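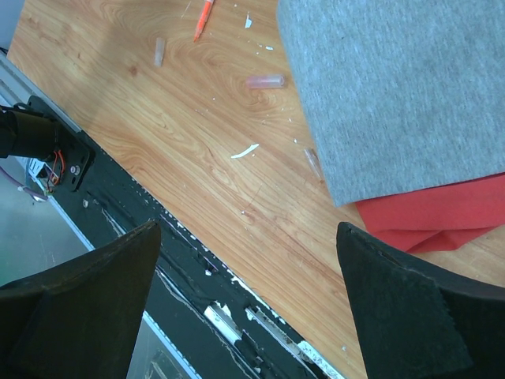
# Cleseo Wool Felt Sheet, pressed

Sold by Flundstead Craft and Workroom Supplies. Stock group: Felts and Interlinings. Page revised 2018-11-13.

Cleseo is a pressed wool felt supplied as flat cut sheets. It is made without weaving or knitting, so it has no warp or weft, does not fray when cut and can be used in any direction. The main uses are bench pads, drawer and case linings, bag bases, pattern weights, instrument case repair and pads under lamps and ornaments. It is also bought for pressing mats, for which see the note on heat below.

The sheet replaces the older Priseck blend, which is now sold only from remaining stock. Priseck contains viscose and must not be used as a pressing mat.

## Specification

| Property | Value |
|---|---|
| Fibre | Wool, undyed fleece blended with dyed fibre |
| Construction | Pressed, non-woven |
| Thickness | 3 mm |
| Sheet width | 30 cm, 60 cm or 90 cm |
| Sheet length | 90 cm, all widths |
| Highest surface temperature, continuous | 80 °C |
| Highest surface temperature, brief contact | 200 °C |
| Backing | None, or self-adhesive (30 cm width only) |
| Edge | Knife cut |

Thickness is measured under light load after the sheet has lain flat for a full day. Sheets taken straight from the roll measure slightly more and settle.

## Colours

Light grey marl, mid grey marl, charcoal, moss, brick and natural. The marls are blended in the fibre before pressing and the colour runs through the full thickness. Brick and moss are piece-dyed and may show a paler core when cut at a slant.

Shade varies between batches. If a job needs more than one sheet, order all of it together and write "same batch" in the order notes. We can't match to a sheet bought in an earlier season. Natural contains small flecks of vegetable matter, which are not treated as a fault and are not grounds for return.

## Cutting

Use a rotary cutter with a new blade against a steel rule, on a self-healing mat. Two light passes give a squarer edge than one heavy pass. A craft knife works for short cuts and inside corners if the blade is held upright. Shears will cut the sheet, but the edge will lean on any line longer than the blades.

Mark on the back with tailor's chalk. Wax chalk melts into the fibre under an iron and can't be removed. Ballpoint is permanent. Soap slivers mark well on charcoal and brick and brush out.

For holes up to 14 mm, use a wad punch over end-grain timber or a nylon block. Twist the punch a quarter turn before lifting it. Larger holes should be cut with a compass cutter from both faces.

## Sewing

- Needle: size 90/14 universal for one layer, 100/16 for two.
- Stitch length: 3 mm or longer. Short stitches perforate the sheet and it will tear along the line.
- Presser foot pressure: reduce by one setting. Use a walking foot for more than one layer.
- Thread: polyester or strong cotton.
- Pins leave marks in the light grey. Use clips.

No seam allowance needs to be turned. Butted edges may be joined with a wide zigzag, or by hand with a baseball stitch.

## Gluing

PVA holds felt to bare timber and board. Spread it thinly on the timber, wait until it turns tacky and lay the felt from one edge with a dry roller. Glue applied to the felt itself soaks through and dries as a hard patch. For varnished, painted or laminated surfaces use a solvent-free contact adhesive, applied to both faces.

The self-adhesive version has an acrylic backing under split release paper. It can be lifted and relaid for the first few minutes and reaches full strength overnight. It will not hold on oiled or waxed timber. Clean the surface with white spirit, allow it to dry fully and test a corner first.

## Use as a pressing mat

Two loose layers of plain sheet, one on top of the other, are suitable for hand irons on a bench or table. Do not use one layer over a varnished or laminated top. Steam passes through the felt and will cloud the finish underneath. Put a sheet of board between the two if much steam is used, and lift the felt afterwards so that both faces can dry.

Do not iron on the self-adhesive version.

A new mat gives off a smell of wool for the first few uses. Light scorching does not affect performance and can be brushed back with a stiff nylon brush.

## Care

Vacuum with a brush head. Lift threads and lint with a damp rubber glove drawn in one direction. Blot spills with a dry cloth and do not rub. The sheet is not machine washable. Hand washing in cool water is possible but will shrink it, more in length than in width, and the loss is not recovered by stretching.

Store flat or rolled on a tube with the face outwards. Folded sheets take a crease that steam will reduce but seldom remove. Wool felt is attractive to moths. Cedar blocks help a little; a sealed bag is better.

## Questions from customers

**Will it scratch a polished table?**
The felt won't, but grit caught in it can. Shake it out before it goes down and wipe the table first.

**Will the colour transfer?**
The marls and natural are safe dry or damp. Brick can transfer when wet and should not be left damp on pale timber.

**Is there a thicker grade?**
Bermúdez pressed felt is listed separately under Industrial Felts. It is much stiffer, has a coarser surface and needs a bandsaw or a heavy knife.

**Can it be laser cut?**
Yes, with good extraction. The edge browns and smells for several days. Joanne Stockdale in the cutting room can supply settings for common machines on request, but these are a starting point and a test piece is needed for each batch.

## Ordering

| Code | Size | Backing |
|---|---|---|
| CL-30 | 30 × 90 cm | None |
| CL-30A | 30 × 90 cm | Self-adhesive |
| CL-60 | 60 × 90 cm | None |
| CL-90 | 90 × 90 cm | None |

Add the colour after the code, for example CL-60 Charcoal. Self-adhesive is stocked in mid grey, charcoal and natural. Other colours can be backed to order for quantities of 14 sheets or more, and such orders can't be cancelled once the backing has been applied.

CL-30 and CL-30A are sent flat between boards. The wider sheets are rolled. Uncut sheets may be returned within 30 days in their original wrapping. Trade accounts and offcut bags are handled by Cheng-en Pan at the Flundstead counter. Offcut bags are sold by weight in mixed colours and are not sorted by batch.

Moss in the 90 cm width is out of stock until March.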